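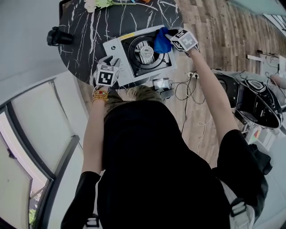 Cirar Project: Progress Report, Second Period
Prepared by Fidelina Yupanqui for the Orellana program office

Summary

Work this period was on the software that turns hand-held gripper recordings into training data. The tracking module is finished and in daily use. The time alignment module works but is slower than planned. Policy training has started on one task group, wiping and dusting small equipment. We are within budget and expect to be one month late on the second milestone.

Marker tracking

Each gripper carries a cube with square codes on its faces. The tracker estimates the pose of both cubes in every video frame and passes the result to the planner as a path for each hand. In the first version the pose would flip when only one face was in view and it was close to square with the camera. Martti Savolainen rewrote the solver so that it keeps both possible poses and picks between them using the preceding frames. Flips are now rare on single-face views, and where they still occur the segment is marked and left out of training.

Loss of tracking when one gripper passes behind the other is still open. We fill gaps of up to 5 frames. Longer gaps split the recording in two, which wastes material in tasks where the hands cross often, such as wiping around a fan opening or folding a cloth over an edge.

Time alignment

The head camera and the gripper sensors run on separate clocks. We had planned to correct the offset once at the start of each session, but drift over a long session was large enough to put the jaw closing visibly before or after contact in playback. The alignment module now estimates drift along the whole recording. It runs overnight on one machine. Moving it to the shared cluster is planned for next period and needs no new equipment.

Data and training

The library holds 3,000 recordings that passed the automatic checks. A further 166 were rejected, mostly for missing sensor data at the end of a session. These were traced to the Vutard logger closing its file before the buffer was written out. The fix has been in place since June, and rejections for that cause have stopped.

The first policy trained on wiping data follows the recorded paths well on flat surfaces. It presses too hard at raised edges and sometimes drags the cloth off the object. We think the cause is that jaw width is recorded but contact force is not. Two options are being compared: estimating force from motor current on the robot, or limiting downward speed in the controller near edges. The second is simpler and will be tried first.

Tooling

Gralitau, our review tool, now shows both gripper paths over the head camera video. Reviewers can trim a recording without exporting it. Search by object is not done and has been moved to the next period.

Changes to the plan

Milestone 2 (7 tasks trained and tested on the robot) moves back one month on account of the alignment work. No change to total cost is requested. Staffing is the same as in the last report.

Next period

Move alignment to the cluster. Test the speed limit near edges. Reduce split recordings in two-handed tasks. Finish object search in Gralitau. Martti Savolainen will send the tracker test results separately once the second set of runs is complete.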